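darholm-laundry: folding demos on two arms, by teleoperation

Hi! I'm Vaida, and I put this set together in July with a lot of help from Marcelino Marinho (who did most of the driving) and Cremilda Bastos (who owns the table and most of the clothes). It's a collection of teleoperated clothes folding episodes, both arms recorded, one person at the leader arms the whole time. If you want to train an imitation policy on cloth and you don't mind a bit of mess, help yourself.

What's in it

There are 74 episodes in this release. Each one starts with a garment or two dropped on the table and ends when the operator hits the foot pedal. Some end with a nice neat bundle, some end because Marcelino gave up on a sleeve. I kept both kinds and marked them, see "outcome" below. I'd love for people to use the failures too – there's a lot of regrasping in there, and that's the part my own policy is worst at.

The longest episode is 2045 steps. It's a hooded sweatshirt and you'll know it when you get to it.

Fields

observation.state – joint positions, left arm first, then right. Gripper opening is the last value for each arm.
action – the leader arm positions at the same step, same order.
task – one plain sentence, typed in by whoever was driving. Spelling is whatever it was that day. I fixed "trowsers" and left the rest.
outcome – done, partial or dropped.
operator – a number, 1 to 5.

Joint units are degrees, and grippers go from 0 (closed) to 100 (open). Please check that before you normalize! Fulgencio Cervantes lost an evening to it because an older copy of this file said radians. Sorry, Fulgencio.

How we drove it

The operator stands behind the arms and moves a matching pair of small leader arms by hand. Nothing clever. We asked everybody to go slower than felt natural and to pause for a beat after each grasp, and you can see the pauses in the state traces if you plot them. Natanael Teixeira never paused once. His episodes (operator 4) are quick and kind of beautiful, but if your policy gets twitchy near the cloth, try leaving them out first.

One habit I'd like to have back: early on we let people hold a corner with one gripper while deciding what to do with the other. So there are long stretches where one arm has hold of something and the other is just hanging out, and a policy trained on it will happily learn to hang out too. I trim idle runs in load.py with --trim-idle. It's off by default.
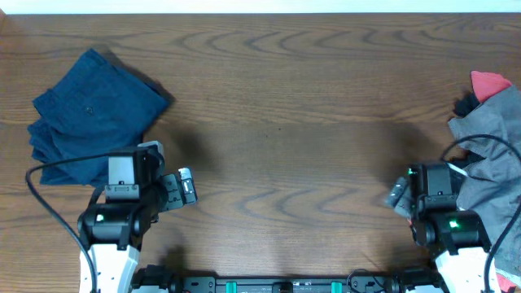

Head view, right gripper holding a bit of the gray garment, left gripper open, navy trousers folded on the left.

About the camera view: it looks down over the arms at the tabletop, and the arms and their cables cover part of the cloth. If you crop, please keep the bottom strip with the rail. I cropped it away once to save memory and my results got worse, and I never figured out exactly why.

The wood grain has big dark swirls in it. I don't have proof that a model latches onto them, but I'd try some color jitter and a background swap before you trust anything on a plain white table. Cremilda did offer to put a sheet down. I should have said yes for half the episodes.

Known problems

Episode 6 has the left and right gripper values swapped. The loader fixes it, the raw file doesn't.
A handful of task sentences say "shirt" for anything with sleeves.
The outcome labels are my call alone. Marcelino thinks I'm too strict on "done" and he may be right.
No force or touch readings at all.

Splits

I hold out every episode from operator 5 for testing, so you get a driver the model hasn't seen. If you'd like a random split there's a flag for that (--split random), but please say which one you used when you post numbers!

Coming next: towels, recorded over at the Hanville shop with the same arms. Bug reports are very welcome, just include the episode number.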